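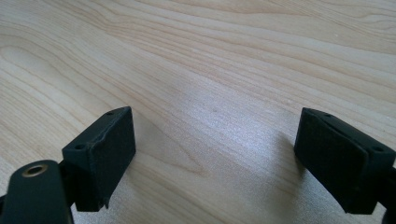

2 min read

Grirus Moderation Notes: Data Card

Version 1.2, released January 15, 2025
Maintained by Faustine Renaud and Agathe Besson, Enholm

Summary
Grirus contains 2,000 short posts written for research on moderation in anonymous campus apps. Paid writers composed every post. No text was collected from a live service.

Contents
posts.csv: post text, thread number and assigned split
labels.csv: one row per annotator decision
guidelines.txt: the instructions given to annotators

Labeling
The project employed 28 annotators. Each post received three independent labels: acceptable, names a private person, or harassment. Disagreements were kept and are listed in full. A further review of 667 posts was completed in November by the Greledell office.

Splits
The test set holds 300 posts. All remaining posts are for training.

Limits
The posts are in American English only. Sarcasm is labeled inconsistently in the longer threads. The data must not be used to make decisions about individual students.

Corrections
Please send corrections to Agathe Besson and include the thread number.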